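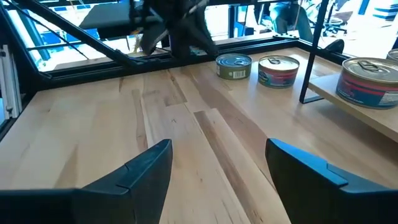
Jikora Art Space
Minutes of the programme meeting, Nov 3, 2019

Chair: Sieglinde Nolte
Apologies: the Brandent studio holders, who sent written comments

1. Minutes of the last meeting
Agreed, with one correction. Under item 4, "long loan" should read "short loan".

2. Winter exhibition
The group show from the Vik printmaking residency opens in December. The artists have asked for the side gallery as well as the main room. Agreed, provided that the fire door stays clear and the large woodcuts are hung on the north wall. Labels will be in one typeface throughout. Two of the artists want no labels beside their work and will have a printed sheet at the entrance instead.
The opening will be on a Friday evening. No speeches. Sieglinde will ask the residency whether one of the printers can give a short tour on the Saturday.

3. Visitor figures
The summer show had 826 visitors, counted at the door. The school groups were entered separately and are not in this total. It was asked whether people coming in only for the bookshop should be counted. Left as it is until the end of the year.

4. Budget
The grant for new work stands at 1850 after the framing bill. The meeting discussed whether to spend it on one commission or divide it. Decided to offer a single commission, open to artists who have not shown at Jikora before. The call should go out before the winter show opens. A draft text was read and the paragraph on "community outcomes" was taken out.

5. Transport
Trekness have quoted for moving the sculptures back to Brandent. The quote does not cover packing. The studio holders wrote that they would prefer to pack the pieces themselves and need the crates returned by the Thursday beforehand. Accepted. Insurance to be checked before the van is booked.

6. Reading room
Opening hours to stay the same over the winter. The catalogues from the old print workshop are still unsorted, around 5 boxes. Duplicates may be offered to the Vik library. The heater is to be looked at again.

7. Any other business
The sign on the street side has faded and the arrow points to the former entrance. Prices for a new one to be brought to the next meeting.
Request to borrow the projector for a film evening: agreed.

Actions
Sieglinde Nolte: write to the Vik residency about the tour; check the insurance; send out the call for the commission.
Brandent studio holders: packing list to Trekness.

Next meeting in December, date to follow by email.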